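3. Sorting and Describing Beaded Jewelry at Home

3.1 Setting and households

The study drew on households in Zalla, a town with a long tradition of buying beads by the strand at the summer market and stringing them at the kitchen table. Households were recruited through notices at the two bead shops, Bright and Terden, and through the newsletter of the Flutoreck craft school. A household could take part if at least one member owned beaded jewelry that had been worn in the past year. In all, 326 pieces were recorded in 50 households. Visits began in June and were made in the late afternoon or evening, when most people were home.

We did not ask owners to prepare for the visit. In a trial round, owners who knew we were coming had cleaned, repaired or thrown out some of their pieces beforehand, and the resulting records leaned toward jewelry in good condition. In the main round the appointment letter spoke only of "a talk about things you wear."

3.2 Laying out

Each visit began with the owner bringing out every beaded piece from wherever it was kept. Storage varied a great deal. Some owners used a jewelry box with compartments, but many kept bracelets in saucers, coat pockets, bathroom drawers or the glove box of the car. Where a piece was found was written down before it was moved, as storage turned out to be one of the better guides to how often a piece was worn.

Pieces were then laid out on a flat surface of the owner's choosing. Most chose a table or a bed. Beds were the more practical surface – round beads roll on bare wood, while cloth holds them still – and pieces could be spread with enough space between them to be handled one at a time (Figure 4). We left the order of the layout to the owner. Some grouped by color, some by the person who had given the piece, and some in no order they could explain.

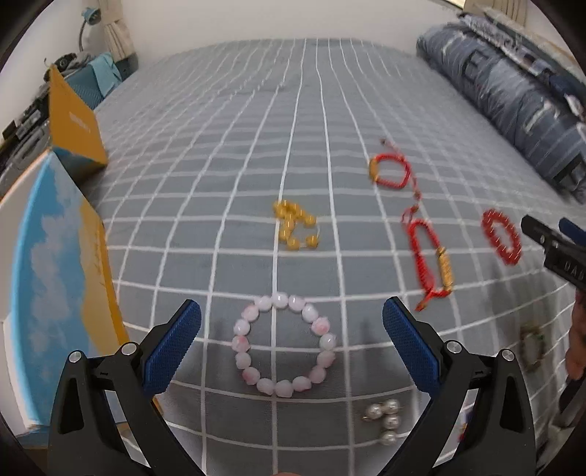

Figure 4. Beaded pieces laid out on a bed sheet. Pale pink bracelet and white pearls toward the front; yellow-orange bracelet farther back.

Loose clusters and broken parts were recorded together with whole pieces. This differs from the usual practice in collection surveys, where fragments are entered on a separate sheet or left out. In the home, fragments are often kept on purpose. Owners spoke of saving them for a later repair, for a child's craft project, or out of attachment to the person who first wore them. Leaving them out would have removed a large part of what people had to say.

3.3 Describing

For every piece the owner was asked to give a description in his or her own words before any question was put. The description was written down as spoken. We then asked about four matters in a fixed order: how the piece was acquired, when it was last worn, whether it had been restrung, and what would be done with it if it broke. Owners were free to skip any of them.

Color words needed some care. A single strand could be called amber, honey, orange or "the yellow one" by different members of the same household. We kept the owner's word in the main record and added a plain color term from a short list in a second field. All counts by color in Section 4 use the second field. Material was treated in the same way. Many owners were unsure whether their beads were glass, stone or plastic, and no test was made to settle the question. When an owner gave a material, it was recorded as the owner's belief.

3.4 Stringing material

The type of cord was recorded wherever it could be seen between the beads or at the knot. Clear elastic cord and waxed thread were the types most often named by the two shops when we asked what they sold for bracelets. Elastic is easy to work with and needs no clasp, but it loses its stretch with age, and owners tended to describe such a piece as "gone loose" long before it failed. We counted a piece as restrung only if the owner could say that the old cord had been taken out in full. Partial repairs, such as a new knot or a dab of glue, were noted separately.

3.5 Limits of the method

Two limits should be kept in mind. First, the record depends on what owners remembered to bring out. In several homes further pieces came to light after the visit had ended, and these were not added. Second, dates of last wear are recalled dates. Owners were confident about pieces tied to an event, such as a wedding, and much less so about everyday bracelets, which they often described as worn "all the time" or "not for ages." Such answers were kept as given and are left out of the tables on frequency of wear.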